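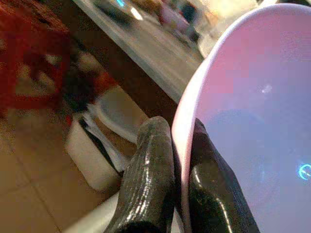

*Rim pinch on the pink dome, wrist cam*

**lacroix_l** · Jul 2, 2018

Finger pads on the Serken grippers are slipping again. Żak's sheet says re-glue every 200 cycles. I got 43. Anybody trust that number?

**calimlim_a**

No. But I doubt it's the pads. Look how shiny your fingers are. I'd wipe them down and check the closing force before buying more glue from Sturkon.

**lacroix_l**

Force is at 45, same as February. And shiny could just be the lighting.

**finon_fan**

Disagree with both of you. Check the cables. One might loop off the side of the gripper housing, and if it tugs when the wrist turns, the grip shifts. Tie it back with some slack.

**calimlim_a**

Maybe. I've heard "it's the cables" for every fault going. Swap the grippers left to right and see if the slip follows. Takes two bolts on mine.

**lacroix_l**

Fine, I'll swap them. Both arms at the counter, before I touch anything:

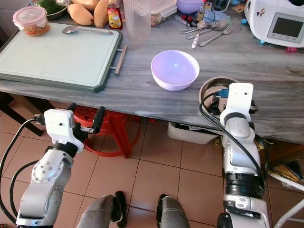 ## Swap test, what I'll try

- Power off, mark each cable
- Swap grippers, leave the force alone
- Same bowl, same spot, until it slips

**finon_fan**

You'll be back to tie that cable.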